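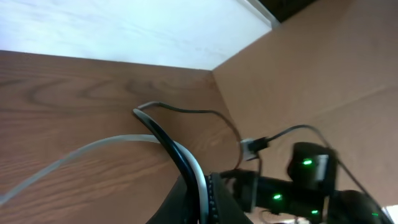 Wood grain against a white surface.

Repairable furniture needs a parts list
Parvathi Thomas
April 1, 2026

A flat-pack table is sold with an assembly sheet and a bag of fittings. The sheet shows the order of work. It seldom gives the thread size of the bolts, the depth of the inserts or the thickness of the top, and those are the figures needed when a leg works loose six years later.

I replaced the fixings on two tables last July. The first, from Culterow, had a printed schedule glued to the underside: bolt diameter, length, pitch, torque. The job took 14 minutes. The second, from Firneck, had no markings at all. I measured a stripped insert with callipers, ordered the wrong part, measured again and finished on the second attempt.

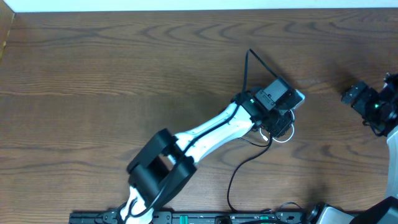
The usual objection is cost. A label is cheap and the data already exists, as the factory cannot drill a hole without it. Bahman Ghasemi, who buys for a school furniture supplier, raised a better objection with me: fittings change between batches, and a wrong label is worse than none. That is a fair point, but a batch code and a dated schedule would deal with it.

I would make the schedule compulsory for any table sold with removable legs, and require the seller to keep it available for 30 years. Spare fittings need not be stocked for that long. Standard bolts can be bought anywhere once the size is known.

Sealed joints are a separate matter. Glued frames need a different rule, and I have not seen a draft that handles them well.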